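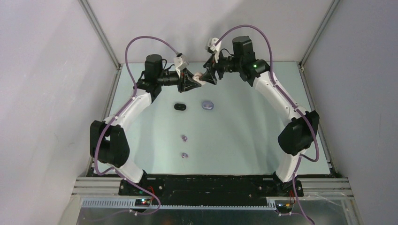 Staff who request a new worktable through the Mosquera facilities office must submit a completed Form 34 before any furniture is ordered. The form asks for the room number, the intended use, and the dimensions of the space. Under "Surface," state both the shape and the color required — for instance, a rectangular top in pale blue-green — so that the order can be matched to stock.

How to submit a request

Step 1. Measure the floor space, including the clearance needed to open doors and cabinets. Enter all measurements in inches.

Step 2. Obtain the signature of your department head. Requests over $1,745 must also be signed by Segundo Henao in Purchasing.

Step 3. Deliver the signed form to Room 216 or send a scanned copy through the Rirken portal. Incomplete forms are returned to the sender.

Step 4. Keep the confirmation number. You will need it to change or cancel the order.

Delivery

Tables in stock are delivered within 3 business days of approval. Special orders are placed with the supplier in March and may not be changed after that month. The receiving department must clear the space before delivery — staff are not permitted to move existing furniture into hallways.

Questions about an open request may be directed to Nayeli Marulanda, Facilities Office.

Last revised October 16, 2018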